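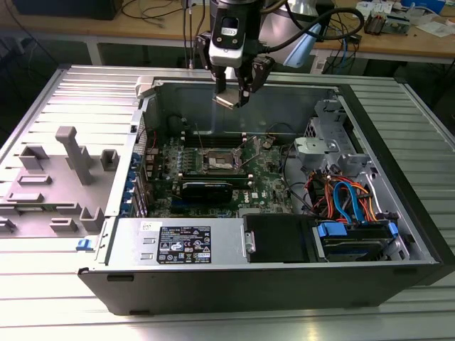
Dell tower on its side with the cover off.

Home | List Info | Archives | Browse by Thread | Browse by Date | Subscribe | Contact

Search the archives Enter keywords Go

Subject: Re: Onden Ridge, the second night
From: Phyllis Bunting
Date: 1/16/21

On the supply question raised yesterday, quoted here so the thread stays together:

> I have been through the printed regimental history again and it says the
> Hartley battery was out of shells by dark and could not have fired in
> support of the withdrawal from Onden Ridge. The Flekcombe men always said
> it did fire. My grandfather was one of them and he was firm on the point.
> Does anyone have a source for the ammunition state that night? The history
> gives no footnote, and the author seems to have worked mostly from
> officers' letters written years later.
>
> Also, is Dallex the farm or the village? The maps I have show both.

Dallex is both. The farm is on the north side of the stream and the village is a mile or so farther back. In the battery's own papers "Dallex" alone means the farm, and they write "Dallex church" when they mean the village. The printed history mixes them up at least twice, and I think that is where the trouble starts.

I copied the battery's ammunition returns years ago and typed them up. The return for the morning before the withdrawal shows 2094 rounds at the dump at Dallex church and 181 with the guns. The next one, made out the following noon, shows 59 with the guns. The dump figure is blank on that second sheet. There is a pencil note beside it that I read as "not visited," but the word is badly rubbed and I would not want to see it quoted as certain.

So the guns were low, but they were not out. If no wagons got up from the dump, the battery fired 122 rounds between the two returns. If wagons did get up, it fired more. Neither fits with a battery that stood silent all night.

What the returns do not give is the hour. They could have used all of it in the afternoon, when the ridge was under attack from the east, and still have had 59 left at dark that they never touched. The officer who wrote most of the letters used in the history was at brigade headquarters, and he says only that "Hartley's people had nothing left to give us." I take that as a general remark. The author of the history took it as a count of shells.

The Flekcombe side is stronger than people on this list sometimes allow. Two men of that company wrote separate accounts, one in May of the next year and one much later, and both have guns firing over their heads while they crossed the stream. Both put them behind and to the left. From the crossing, behind and to the left is the farm. There was no other battery on that side that I know of, though if someone has the divisional artillery diary I would be glad to be corrected.

I don't think we can say more than that the battery had shells and that two witnesses heard guns from the right direction. I would drop the sentence in the draft page that says the withdrawal was "unsupported."

One correction to my own post from last year. I gave the battery strength as six guns. It had four on the ridge, and the other section was detached to the bridge before the fighting began.

I can send the typed returns to anyone who wants them. The spelling of place names is as in the original, including "Ondon" for Onden throughout the second sheet.

Phyllis Bunting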